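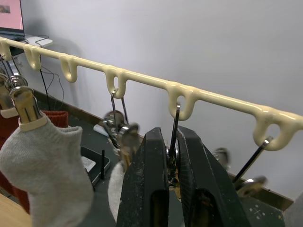

Stopping the hanger job from eating its own clips

Posted by Osian Pugh, 15/03/2022

The fault is easy to state. The arm brings a sock up to the hanger, squeezes a clip open, lets go of the sock, and backs away with the clip still in its fingers. The clip is hooked to the bar, so the bar comes too. Our Clirkton cell in Palville did this all through January, and on one memorable run it took down every sock it had hung, with what I can only call confidence.

If your cell hangs small items on a clip hanger, try the following before you buy anything.

1. Stop the arms properly

Use the hardware stop, and wait for both arms to settle. A pause in the software is a suggestion. I have the thumbnail to prove it.

2. Free the snagged clip by hand

Support the bar with one hand and squeeze the clip with the other. Don't jog the arm away to "see if it lets go." The plastic loops lose that argument, and Zanetti charges extra for small orders.

3. Look at where the fingers close

Step through the grasp slowly on the wrist camera. The shank of a clip's hook hangs straight down between the fingers, and that's where our trouble lived: close a little too high and you pinch the hook along with the clip. Shiny metal against black fingers is hard to read, so take your time.

4. Lower the grasp and widen the release

We dropped the grasp point by 2 mm and set the opening on release to 50 mm. Your numbers will differ. Change one, run it, then change the other – I changed both at once and learned nothing for an afternoon.

5. Add a tug check

After release, have the arm back off slowly and watch the force reading. If it climbs, stop and reopen. Ours had logged 1,075 hangs without this check, and 114 of them ended in a snag.

6. Retest with one arm working

Let one arm carry a cloth to the clips while the other stays open and out of the way. Lay the next pieces flat on the table, and keep your hands off them until the stop is in.
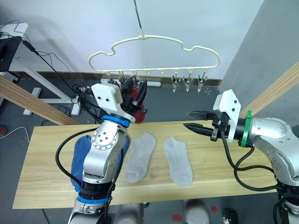
Marlene Petrenko writes that step 5 gave her false alarms until she zeroed the force reading with the fabric already in the gripper. Heavy towels were the worst. She also wants it known that the Pedell controller forgets the zero after every restart, so put it in the startup routine.

I've added that to ours. The thumbnail is growing back.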